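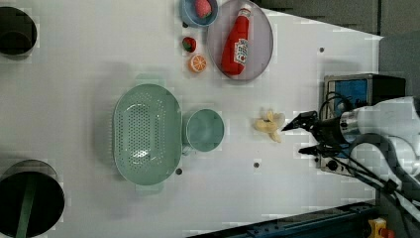
Plate, ketchup bottle and toy banana on the white table.

PENSIDE WOMEN'S BASKETBALL LEAGUE
Minutes of the summer meeting held on 8th July

Present: delegates of the four member clubs (Penside, Ernedden, Jeltero and Cabanatuan Road), the league secretary and the fixtures officer. Apologies were received from the referees' representative.

1. Minutes of the previous meeting
The minutes of the April meeting were approved with one correction. Under item 6, the Ernedden second team should be shown as having finished the season in third place.

2. Matters arising
The replacement backboard at Ernedden has been installed and passed for league play. The shot clock at Penside remains out of service. The supplier has been asked for a delivery date.

3. Player registration
The secretary reported 80 registered players for the coming season. Clubs were reminded that transfers must be signed by both clubs before the first game. The Jeltero delegate asked whether players returning from injury need to register again. The chair ruled that they do not, provided that their registration has not lapsed. 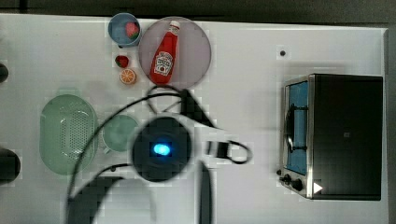 4. Finance
The balance of the general account stands at $1000. Payment of $345 for game balls was approved. The delegates discussed the entry fee and agreed to hold it at $300 per team — the Ernedden delegate voting against. Fees are due before the draw is made.

5. Fixtures
The fixtures officer presented a draft schedule. Cabanatuan Road asked that its first two games be played away while its court is resurfaced. Agreed. Jeltero objected to consecutive weeknight games in the second round, and the fixtures officer will circulate a revised draft.

6. Conduct of games
Two written complaints concerning bench conduct were considered. Both clubs have replied, and no further action will be taken. It was agreed that only the head coach may approach the scorer's table during a time-out.
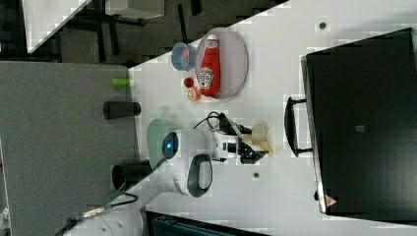
7. Summer cup
The cup will follow last year's format, with two semifinals and a final at Penside. Tied games will go to a single overtime period — followed, if necessary, by further periods of the same length. Team lists must reach the secretary one week before the semifinals.

8. Other business
The Penside delegate asked that visiting teams leave the locker rooms by the posted closing time. Noted.

The date of the next meeting will be set once the revised schedule has been issued.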